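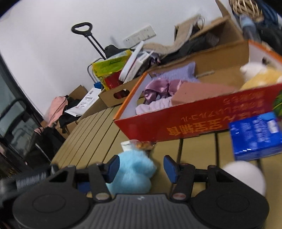 2020-02-12, Rekville workshop, back table

Sorting the donation boxes for the Birkholm sale. Keerthana's plan is one box for soft goods, one for everything else, and a price sticker on each item. I said I would try it for a morning and write down what I thought. I don't think much of it so far.

The red carton is already doing too many jobs. It has the lilac knitted cushion, the pink satin piece, the pale pink bundle and the plush all in together. "Soft goods" sounds like a category until you have to price it. A cushion and a garment don't sell to the same person, and satin at the bottom of a pile comes out looking like a dishrag. Nithin says people enjoy digging. Maybe. I have watched people at these sales and most of them look at the top layer and walk on.

Also, the red carton is the one with the big Japanese and Chinese lettering down the side. Strong box, good size, but someone will ask if what was printed on it is what's inside. Turn the plain side out or use another box. Kumaresan thinks it draws the eye. I'd like to see that tested before we plan a table on it.

The light blue fuzzy one still needs a home. By the rule it goes in with the yellow plush. I would pull all the plush out and give it a separate box, low down, where kids can reach.

The white ball: not soft goods, not boxed goods. It will roll off a slatted table the first time somebody leans on it. Put it in a tray.

Blue product box: check that the contents match the printing before it gets a sticker. In December we sold 2 from the Pisudmont lot without looking and both came back.

Snacks stay off the sorting table, please. The gaps between the boards collect crumbs and I'm the one with the brush.

Aravind wants 100 stickers printed today. I'd hold off until we agree on the boxes. Isauro has the old price list, ask him for it.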